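Subject: Re: [patterned-rooms] Busy paper on flat surfaces, and mixing it with damask
List: patterned-rooms, digest 289

On Dec 14, 2019, a list member wrote:

> I've been reading the small-room threads and I think we are all far too
> timid. My advice for anyone papering a box room, a closet or a wide
> window ledge is to use two busy patterns and commit. Put a striped
> damask on the walls and a loose botanical on the horizontal surface.
> The stripes give the eye some order and the plants relax it. As long
> as the two papers share one color family they can't clash.
>
> A botanical on a shelf or desk also hides marks and dust, and it
> doesn't get in the way of using the surface. Your things stand out
> against it just as well as they would against plain white.
>
> I'd also say don't bother with trim where the two papers meet. Cut
> clean, butt them up and the corner looks after itself. Pattern scale
> only matters to people who sell paper.
>
> I used the Cesutholm stripe and the Luangrath ferns and everyone who
> has come over likes it.

I've waited a few days to answer this because I wanted to try it before complaining about it. I'm still going to complain, though less than I expected.

Some background for newer subscribers. I've been hanging paper in my own house for a long time and I've taken down nearly as much as I've put up. Most of what came down had looked wonderful in the sample book. So when I read that two patterns "can't clash" if they share a color family, I want to see it at a decent size with ordinary light on it. A sample the size of a playing card will get along with anything.

The combination I looked at is very close to the one in the quoted message: a beige stripe with brown damask ornament on three walls, and gray ferns and sprigs with orange blossoms laid flat between them. It's small, but it is big enough to show repeats, and there are real corners in it. 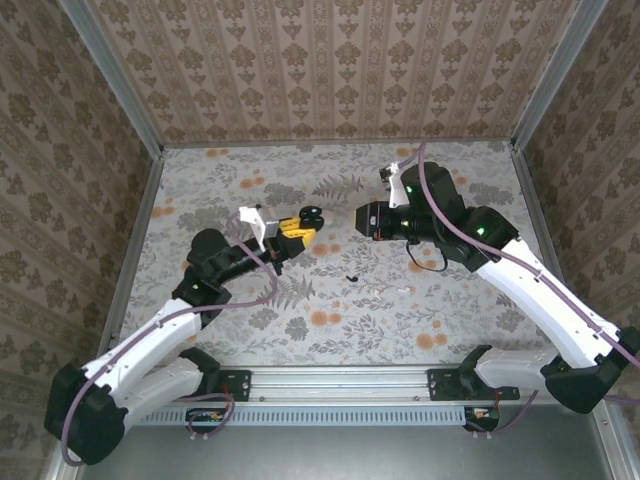

The "same color family" claim

I don't buy this one. Beige, brown, gray and orange are all "natural" colors in the way that a catalog uses the word, and I suppose you could call that a family. But the ground matters more than the ink. The damask sits on a creamy beige and the botanical sits on white, and once the two are next to each other the cream looks older than it is. I had thought of that stripe as a light paper. Beside the white it turned into a medium one.

The orange is a separate problem. There's no orange in the damask at all, so nothing on the walls answers those blossoms. Some of you will say that's the charm of it. It may well be. My point is only that the argument in the original message (they share colors, so they must work) doesn't hold up, and if the combination does work, it works for some other reason.

I'll give the poster this much: the stripes do calm things down. With the damask arranged in columns, your eye has something to follow up the wall, and the ferns seem less wild than they would next to another loose pattern. I tried holding a leafy Prostora sample against the same ferns and took it away again very quickly.

Where they meet

"The corner looks after itself" is the sentence that made me put my coffee down. In my experience no corner has ever looked after itself. Paper on one side has a rhythm, paper on the other side has a different rhythm, and the join is a straight line where both of them stop dead, sometimes halfway through a motif.

With these two it's worse because of the difference in brightness. Light falls on the white paper and it nearly glows, while the brown ornaments on the other side go a flat olive shade. You get a light half and a dull half with a line between them. If the line is perfectly straight, fine. If it wanders even slightly, you'll see it every time you walk in, and a big fern frond running up near it will only help you notice.

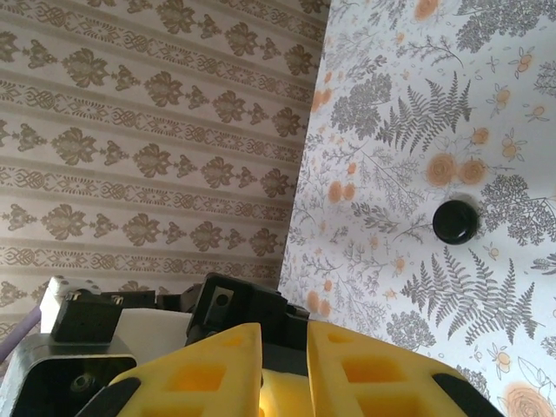 What I'd do about the join

Put something there. A painted bead, a strip of plain border, a length of quarter round if the corner is a real one. I know trim is out of fashion on this list and I've read all the messages about "honest edges." An honest edge is lovely if you can cut one. I can, on a good day, for a short run.

If you won't use trim, then at least do these:

Hang the darker paper first and wrap it a little way past the corner. Lap the white over it and cut through the white only. A sliver of cream showing is a smaller crime than a sliver of bare wall.

Change the blade before the corner, even if you changed it recently.

Decide in advance which paper gets to start with a full motif. You can't have both.

Scale, which apparently only matters to people who sell paper

I sell nothing, and it matters to me. The large motif in this botanical is a fern with a long curving stem and a great many fine leaflets, and around it are rounded, dense little shrubs drawn at a different size altogether. From a few steps back it reads as soft gray texture. Close up, at desk distance, the fern is the only thing you see.

That's worth thinking about before you put it on anything horizontal. We look at walls from across a room. We look at a desk or a ledge from directly over it, with our hands in the way, and a pattern that was drawn to be seen at ten feet is suddenly right under your nose. A fern that seemed delicate on the roll gets a lot of say over a small surface. I would want to lay an uncut length down and live with it for a week before pasting.

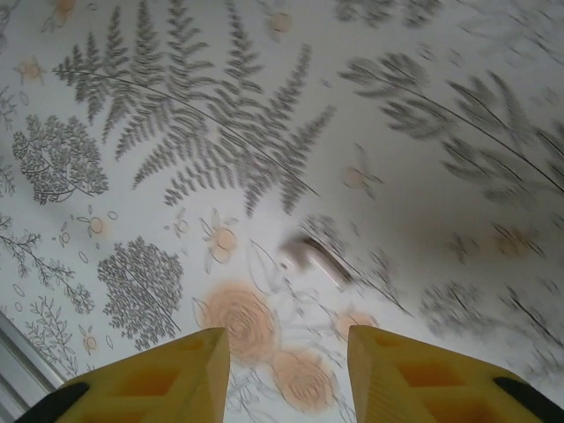

Another subscriber, replying to me off list and happy to be quoted, sees it the other way around. I've had ferns on my sewing table since February and I like them best close up. On the wall I stopped seeing them after a week. On the table I still find bits of drawing I hadn't noticed, and the little shrubs are nicer than the big fronds. If you want a quiet surface then buy a quiet paper, but please don't tell people the scale is wrong when you mean it isn't to your taste.

That's fair, and I'll take it. I do think there's a difference between a sewing table, where you sit and look, and a hall shelf, where you drop your keys and go. But I can't prove it's anything more than taste, and I said I'd be careful about claims.

I'd still like to know how that table has worn. The Luangrath leaflet says 1,000 wipes. I have never met anyone who wiped a table 1,000 times and wrote it down, and I'd be interested to hear what it looks like after 200. My own guess is that the edges go long before the middle does, and that wiping has very little to do with it. Sleeves do it.

The "things stand out just as well" claim

I was readiest to argue with this one, and here the answer depends entirely on the thing. The botanical is white ground, gray line and a bit of orange. Put a black object on it and there's no trouble at all. Put a white object on it and you are asking a lot of the shadow underneath.

Earbuds are about as good a test as I can think of, being small and glossy and the sort of item that gets left on a ledge. A black one is obvious wherever you set it. White ones I can find, but I find them by the shine, and I have to look past the ferns to do it. In dimmer light, or with my reading glasses in another room, I wouldn't bet on it. Against plain white they wouldn't be easy either, I admit, so the original poster may be technically correct that it's "just as well." It just isn't saying much.

Nobody on this list should take that as a reason to avoid the paper. Take it as a reason to put a small dark tray on the shelf.
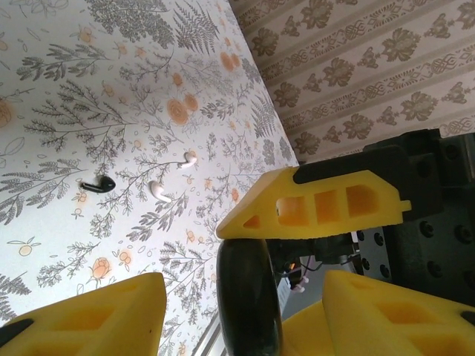

Dust and marks

I agree that it hides dust. I'm not convinced this is a good quality in a shelf. A plain surface tells you when it needs cleaning and a ferny one lets you go on believing it's fine. As for marks, gray smudges will disappear into the foliage and coffee rings won't, since there is nothing round and brown in the pattern to keep them company. The stripe would hide a coffee ring much better, if anyone wants to try the two papers the other way up. I'd read that report with real interest.

Where I've ended up

The pairing is better than I thought it would be and the reasons given for it are mostly wrong. I'd use it in a closet or the back of a cabinet. I would not use it in a room where I had to work, and I wouldn't do it at all without trim.

Two questions for the list, and then I'll be quiet – for this digest, anyway.

Has anyone seen the damask and the ferns together over a large area? I mean a proper room, with a door and a window in it. Everything I've looked at has been small, and small things flatter a busy pattern.

And does anyone have an opened roll of the Cesutholm stripe from the older run? Mine looks pinker in some lights than in others and I can't tell if that's the lamp or the batch. The label on mine ends in 100. I'd trade a few feet of it for a few feet of yours, or for the end of a roll of the Prastholm plain cream, which I gather they've stopped making and which I'd have used in the first place.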